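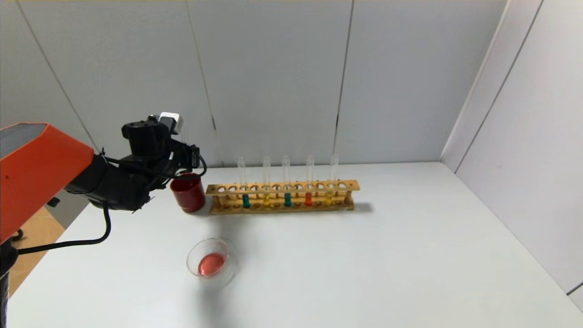 Slide 4 - The bench task

Start here once the title slides are done. Keep it under 3 minutes.

Say what the task is: the arm takes hold of the red cup next to the tube rack and moves it without touching the glass. The petri dish stays on the table, so there is glass on two sides of the gripper. Point out that the tubes are in every second hole. Clear glass against a pale wall is hard for the depth sensor, and the coloured liquid only fills the bottom of each tube.

Slide 5 - How we collected it

262 demonstrations at the Ruston lab, all by teleoperation. Another 39 came from Fairclough in November and we kept those for testing. Same cup, different lighting.

Mention that operators were told to go slowly near the rack. Some didn't, and we left those runs in.

Slide 6 - What we changed

Baseline policy predicts the next arm position. Ours also predicts clearance to the nearest glass edge. The labels come from the Olard simulator - nothing was labelled by hand. Don't go through the loss function unless someone asks, it's on the backup slide.

Slide 7 - Results

565 test trials. Fewer rack contacts than the baseline, grasp success about the same. Be clear that the dish is still the weak spot. It sits low and the forearm hides it from the side camera.

Questions likely on cable drag and on whether this carries over to the Trekovside arm. We haven't tried it there yet.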